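Setting up a tray detector for a wrist camera in Rolik

By Vinh Văn
Last updated 6th April

Rolik is the small perception tool we use at Drorberg for sorting electrical parts into trays. It takes the picture from the wrist camera, finds the tray and the loose parts, and hands a list of regions to the planner. These notes cover the tray side only. Picking has its own page.

You will need a calibrated wrist camera, Rolik installed on the control PC, and a saved arm pose called "look" that points the camera straight down at the table. If you haven't saved the pose yet, do that first and come back.

Step 1. Mask the fingers

Both gripper fingers sit along the bottom of every picture. They are black, and so are several of the parts, so the detector will report the fingers as parts if you let it. Open the mask editor, load a picture with the gripper fully open, and draw over each finger and the bracket under it. Leave the gap between them unmasked, as that is still table. Save the mask as "open".

The silver bolt heads need to be inside the mask too. Kha Ngô left them out on his first try and got two very confident washers.

Step 2. Find the tray by colour and shape

Set the tray colour to blue and run the detector on a single picture. Colour alone won't give you a clean outline. Light on shiny plastic turns part of the tray almost white, and the region comes back with a bite taken out of it.

Turn on "fit rectangle" and set the corner rounding to 12. Rolik then fits the outline to the rim and fills in whatever the glare has removed. Check that the overlay follows the outer edge of the rim. If it follows the floor of the tray, raise the edge weight by 2 and run it again.
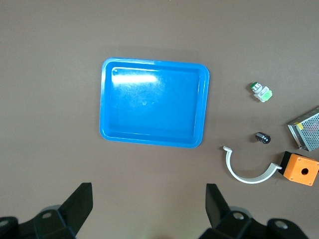
Step 3. Set the minimum area

Small coloured parts can match a tray colour. A green button cap is a good example once you switch to the green tray, and a blue dome will do the same with the blue one. Set the minimum area to 9 per cent of the unmasked picture. Every part we sort is well below that.

Don't raise it much further, or you will lose the tray when the arm looks from higher up.

Step 4. Add the second tray colour

Go to Trays, choose "copy" and rename the copy "green". Change the hue and leave everything else alone. The rectangle fit and the area limit carry over.

Run the detector again with the green tray on the table. Look at two things in the overlay: the tray outline, and the parts near the edge of the picture. Anything touching the border is marked "partial" and the planner won't try to pick it. With parts lined up down the left side, expect several of these. Move the look pose to the left if you want them whole, but keep the full tray in view. 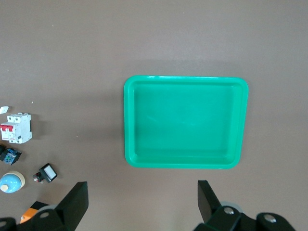 Step 5. Send the drop region to the planner

Under Output, tick "drop region" and set the margin to 12 mm. The margin shrinks the region inwards from the rim so that the fingers don't hit the walls on the way down.

Start the planner with execution switched off and read the log. You should see one line with the tray name, its centre and its angle. If the angle jumps between 0 and 90, the tray is close to square from the camera's point of view. Tick "lock long side" to stop it.

If the tray is not found

Check the exposure first. Automatic exposure drifts as the arm moves over a pale part, so fix it by hand; we use 59 on the Kyei camera driver. Then check that the right mask is loaded. A mask drawn with the gripper closed will cover the middle of the table and can hide the near edge of the tray.

Settings are saved per station, so repeat steps 1 to 4 if you move the camera to another arm.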